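Craft table tidy-up, January 2021

I've finally sorted out the brushes and pencils at Dredham, and I can't tell you how pleased I am! Everything used to live in one old biscuit tin (bristles down, I'm ashamed to say), so it's clear dividers for us from now on.

A long black handle and a gold ferrule, and the clear organiser over on the right. I do love a long handle, they're so much easier to find in a hurry.
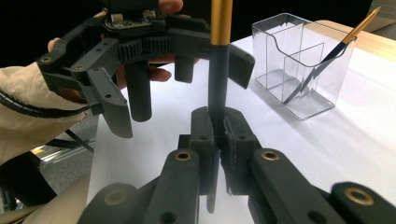 Kerubo Mushi wrote in to ask whether brushes shouldn't dry flat first, as hers went wobbly at the ferrule after a winter of standing in a jar.

Good point, Kerubo, and yes, ours get a night on a towel now before they go anywhere near the box. Pencils are simpler. Point up, one compartment, done – a dark green one with a golden-yellow tip has gone in below.
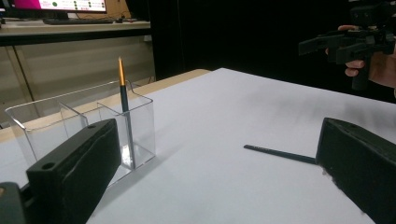 I've still got the felt tips to do, and the glue sticks, and I'm after a second box the same size if Okoth have any left. Half the felt tips will have dried up, I expect!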